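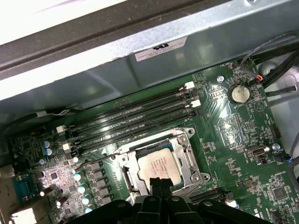
Chaltu Beyene reckons I'm being unfair to the Nonbridge refurb scheme, and that any old PC kept out of a skip is a win. Maybe. I've read their May report twice now and I still can't tell what they're counting.

2/ It says 2,417 desktops were collected and 2,375 "rehomed". Very good going, if true. Anyone who has opened up a pile of old office machines will raise an eyebrow at that.

3/ "Rehomed" isn't defined anywhere. A family getting a working computer would count. So, as far as I can see, would a pallet sold on to Jostau for parts — which is fine, but call it that.
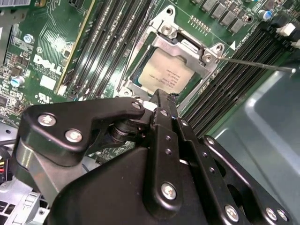
Open processor socket on a Dell board.

4/ Then there's the warranty. 15 days! I've had milk I trusted longer. Américo Sequeira asked them in May whether it covers the power supply and is still waiting.

5/ I'd like the scheme to work. I'd also like to see one page showing where the machines went. 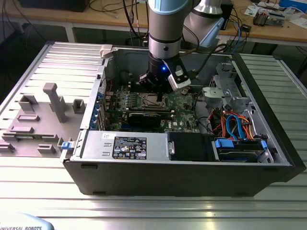 Would I buy one? At the right price, with a receipt and a proper list of what's been replaced.

6/ Muting this for tea. If you've had one from them, tell me how it's holding up.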